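Home | Diary | Books | About Me

19 February 2018

Back from reading at the Gelldale library and my voice is shot! I did two sessions of the picture book, one for the little ones and one for the after-school crowd, and Blagoje Leka had set out 74 chairs (he's an optimist, bless him). A girl in the front row asked why the grandmother in the story never says sorry. I've had that book in my head for eight years and I didn't have an answer for her.

I sold a few copies and gave away more than I sold. Then soup at the Villa with Blagoje, who wants a second book by October.

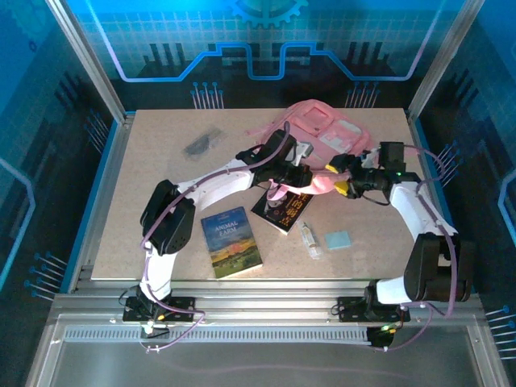
The second book is still just a boy, his uncle and a bus ride. I keep wanting a nighttime city for the middle pages, and I don't want the usual yellow windows. Dark blue walls with glowing lines running all over them like circuits, and maybe one big gear up high where the moon would go, that's closer to it. I'll try it in paint tomorrow, if I can find the good brushes.

Shares: 86 | Comments: 2

Shehu: My son still asks for the grandmother book every night.

Kimach: The gear moon! Please do that.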